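Progress report to the Haddadin Fund: second reporting period
Shared care for long-term eye conditions, Fallham and Govley clinics

Summary

We are really pleased to be sending this one. When we wrote to you last, the Govley clinic had a room, a half-finished booking list and a lot of good intentions. It is now seeing patients every week, and the Fallham clinic has moved most of its stable glaucoma follow-ups into the new pathway. By the end of September, 484 patients had completed at least one visit across the 2 sites.

The things that are late are later than we would like, and they are set out further down. None of them changes the total we are asking for or the end point of the grant.

What the money was for

As a reminder for anyone on your side who is new to the project: the grant pays for stable patients to have their pressure checks, visual fields and nerve scans done by trained technicians and nurses close to home. A specialist reviews the results afterward and writes to the patient. People whose results have changed are brought in to see a doctor in person. Before this, everyone on the follow-up list waited for the same hospital slots, including people whose condition had not moved in years.

The target in our application was 2000 visits over the life of the grant. We still think that is the right number, and we still expect to reach it.

Clinics and patients

Fallham went first and has had the easier time. The staff there already knew the equipment, the parking is good, and the waiting area opens straight off the main entrance, so people with poor sight don't have to hunt for it. Morning sessions fill up fast. Afternoon sessions were slow until we started offering them to people who need a ride from a family member, and that has made a lovely difference.

Govley has been harder and in some ways more rewarding. Many of the patients there used to make a long trip for a short appointment, often with two buses each way, and a good number had simply stopped coming. We wrote to everyone who had missed two or more visits in a row and followed up by phone. The calls worked much better than the letters! Several people told us they had assumed they'd been taken off the list. Others said they felt fine and couldn't see the point, and those were some of the most useful conversations we had all period, as glaucoma gives so little warning in its early stages. We have rewritten the invitation letter with that in mind. It is shorter, the print is bigger, and the first line now says what the visit is for.

The drops-at-home teaching has been added to both clinics. A nurse watches the patient put in a drop, helps with the angle and the grip, and sends them off with a simple aid if they need one. We hadn't budgeted much time for this. It takes longer than we planned, patients ask for it by name, and we would like to keep it.

Results review

Reviews are done in batches twice a week. The review team asked for the old and new scans to sit next to each other on the screen and for the drop list to be on the same page, and both changes went in over the summer. They say it is a much nicer way to work.

Letters to patients were going out slowly at the start of the period because each one was typed from scratch. There is now a set of standard paragraphs, which the reviewer can change freely. We asked patients in the waiting area to read the drafts before we adopted them, and they threw out two of our favorite sentences for being confusing. Fair enough.

Pornix booking system

Pornix, the booking and recall software, went live at Fallham on schedule and at Govley a few weeks behind. The recall side is excellent. When a reviewer asks for a visit in six months, the slot request appears by itself and nothing has to be copied over by hand.

Text reminders have been less smooth. For a short time they were going out with the Fallham address on Govley appointments, and a handful of people traveled to the wrong clinic. We phoned every one of them, rebooked them and paid their fares. The template has been fixed, and the front desk now checks a sample of outgoing messages before each session.

The home check-in pages, where patients can report side effects from their drops between visits, are still in testing. They were due this period. The delay is on our side: the first version used gray text on a pale background, and our own patients couldn't read it.

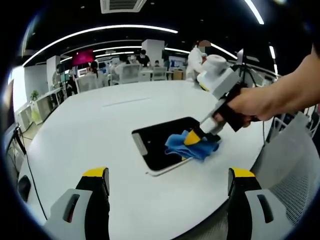

Shared Eye Care Team – Fallham and Govley

Staffing

Both technician posts are filled. The second took two rounds of advertising, and we covered the gap with extra hours from the Fallham staff, who were terrific about it. The new technician has finished supervised practice on fields and scans and will be signed off for pressure checks next. The nurse post at Govley is still part-time. We would like to talk with you about making it a full-time post using money left over from the first round of recruitment.

Spending

Spending is a little under plan, nearly all of it from the late technician start. One item went over: the field machine at Govley needed a new chin rest and a service visit, which came to $2000 and was not in the original budget. We covered it from the repairs line. That line is now close to empty, so we would like your agreement to move a small amount into it from travel.

Delays and concerns

Hospital transport to Govley is still patchy. Patients who depend on it can arrive too late for a field test, and a tired person rarely gives a good one. We have asked for earlier pickups and are holding two late-morning slots open in the meantime.

Interpreting is booked by phone and has been fine for scans. It is awkward for field tests, where the instructions need to be repeated while the patient is looking into the machine – we are trying recorded instructions in three languages and will tell you how they go.

Next period

The home check-in pages come first. They will open to Fallham patients as soon as the new text sizes have been tested, then to Govley. We will also begin taking people with stable macular disease at Fallham, starting with one session a month, and the reviewers are already working on the rules for who can join.

We would love to have someone from the fund visit Govley on a clinic morning. Sessions start at 8:30 a.m., and the drops teaching is usually in full swing by 10.

Decisions we need from you: the transfer from travel to repairs, and a time to discuss the nurse hours.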